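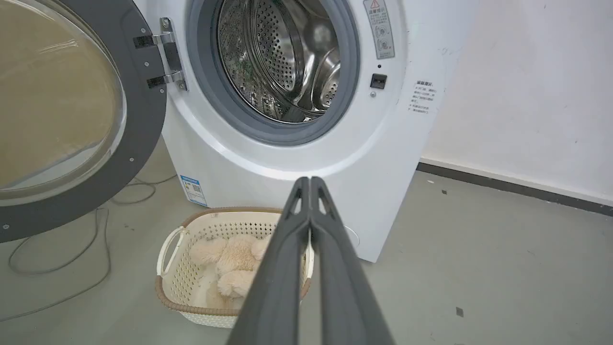

Wanted: people who do laundry. Paid, part time, start in June

Uvari Home Tasks is looking for chore operators and home testers for the next round of our household robot study. No robotics background needed. If you have loaded a washer, emptied a dishwasher and folded a fitted sheet badly, you already know most of what we're after.

Apply by Wed 25 May. Sooner is better, we read them as they come in.

What we're trying to find out

Can a two-armed robot do the boring stuff in a normal home yet? Short answer so far: bits of it. Picking a towel off a flat table, pretty good. Getting the same towel out of a basket and into a drum, a lot worse. Pillowcases stick to socks. Soft toys squash and roll. Doors swing back when you don't want them to. People do all of this while talking on the phone and we'd like to know where the gap is, chore by chore, and write it down properly.

The list has 83 chores on it right now. Laundry is the biggest chunk, then kitchen, then shelves and stock work for Futwood, who run the shop-floor half of the study. You won't do all of them. Nobody wants to see you ironing in week one.

The three jobs

Chore operator. You drive the robot arms by hand controls and do the chore through them. Open the washer, move the item, close the washer, reset, go again. It's slow at first, everyone is slow at first. Two training days, paid at the full rate. Shifts are four hours with a break in the middle and we stick to that, your shoulders will thank you.

Home tester. You do the same chores with your own two hands, at our place, your normal way. We time them and ask what you were thinking at the tricky parts. Then you watch the robot try and score it. Would you let it near your own laundry? Say so, either way. We have plenty of people in the building who are excited about robots already, so skeptics very welcome.

Resetter / note taker. You put things back between runs and log what happened. Basket back in position, toy back in basket, door back where the run sheet says. Sounds dull and some of it is. It is also where most of our useful notes come from, so please be picky and have handwriting other poeple can read, or type.
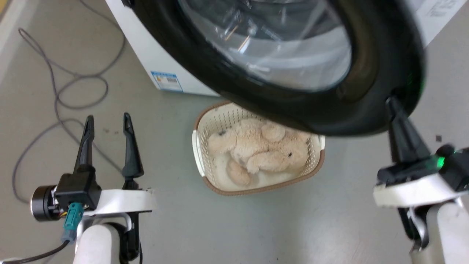 Laundry station: plush bear in the basket, washer door open, a gripper on each side.

Front loaders are the first task for all new operators. Reasons: the door is big, the opening is low, and there's usually something on the floor to work around. Low means awkward for arms too. A run counts as done when the item is in the drum and the door is latched. Anything else gets logged as a partial. A dropped sock is a partial. Door shut on a sleeve, partial, plus a note. We don't round up.

Hours and pay

Operators: 20 hours a week, mornings or afternoons, you pick one and keep it
Testers: 3 sessions, spread over the study, weekends possible
Resetters: 16 hours a week, some evenings
Length: 11 weeks
Testers get $1260 total, paid in equal parts after each session
Operator and resetter rates are hourly, we send them with the first reply so you're not interviewing blind

If the numbers look ok when we're done there will be a second round in October, with first call going to people from this one. Not promised.

You'll need to

Be 18 or over
Be ok standing for stretches (stool available for operators)
Use a tablet for the log
Be able to do the same small thing many times and still notice when it goes different
Show up on time. A station sits idle if one person is missing
Lift a full laundry basket – resetters only

Nice to have but not required: laundromat, hotel housekeeping, warehouse or home care work. Game controller people often pick up the arms fast but so did a retired seamstress, so don't count yourself out. Left handed is fine. Glasses fine.

Not a fit if you want to write code. Those jobs are posted seperately by Prostar, who handle the control software, and we can't move applications across.

Safety, because folks always ask

You don't stand inside the arm area while it is live. Resetters go in only after the operator calls hold and the stop is pressed. There's a walkthrough on day one and nobody skips it, including people who have worked with us before. Washers are run separately from arm sessions.

Where

Dönmez Building, ground floor, side entrance by the loading bay. Bus stop across the street, bike racks, not much parking. Step-free from the side door to the stations.

How to apply

Email or drop a note at the front desk. Tell us:
which of the jobs you want (more than one is fine)
mornings, afternoons or evenings
any dates you're away
the one chore you'd hand to a machine tomorrow, and one you wouldn't

No resume for testers. Operators and resetters, one page max please, last job and a phone number is plenty.

Operator and resetter questions go to Yiğit Dağdelen, tester questions to Cameron Tautahi. Cameron is out Fridays. You'll get an answer within a week even if it's a no – if you don't, check spam then bug us.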